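3.2 Vanity items

The second group of items covers things kept on a bathroom shelf or dressing table. Mazandarani and Paewai chose them from the Pullumstead household list, which has 86 entries, by leaving out anything heavier than 700 grams. 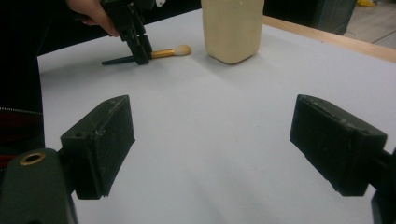

Brushes were harder to class than we expected. A long handle suggests a tool, but the soft end is easily bent and should not be pressed against a wall or lid. The makeup brush in Figure 4, with its black handle, gold metallic ferrule and white bristles, is lying flat beside a square cream-colored bottle. We list brushes as "long, soft at one end" – the same class as pastry brushes.

Containers are listed by the shape of the opening and the base. Square ones take up less shelf space and do not roll. Long items such as spoons may be stored upright in them, handle up or handle down, and both are counted as tidy.

Figure 4. Items from the vanity group and a makeup brush beside a square bottle. 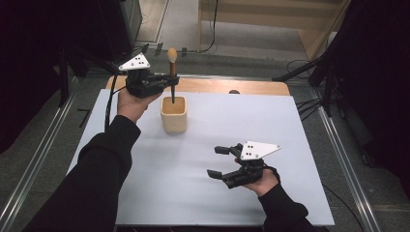
3.3 Storage rules

Each class has one default place and one allowed second place.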